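Skumcombe Hall users mtg, April, Wednesday 7 pm

Apologies taken. Last minutes ok'd, one fix: the Cestomberg bus leaves at quarter past, not half past.

**Roof**
- Second quote in from Lumanlan, $1,815. Covers flashing and the back gutter, not the skylight.
- First quote was higher but had the skylight in it. Need the two on the same footing before we vote.
- ACTION: secretary to ask Lumanlan for a skylight price, get it by email this time

**Heating**
- Timer still an hour off. Morning class cold again.
- Agreed to leave it on manual til the Umovik engineer comes.

**Spring supper**
- 57 tickets sold, hall holds more but kitchen says stop at 70.
- Cold plates, no soup. Long talk about soup.
- $315 in so far, deposit for the band comes out of that
- Tables: cloths on all of them, potted flowers if the budget runs to it. Pink was liked.

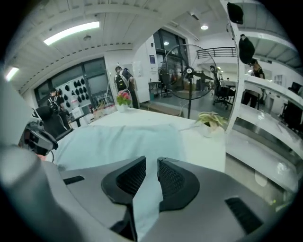 - Doors at 6, band wants in at 5 to set up. Side door key to be left with the kitchen.
- Raffle: need prizes, bring to next mtg. No more bath salts plese.

**Parking**
- Complaint from the row opposite, cars over the driveway again. Cones to go out before the supper.

**AOB**
- Piano tuning put off to fall.
- Lost property box is full, goes to the thrift store end of month.

Next mtg same time, small room. Closed 8:40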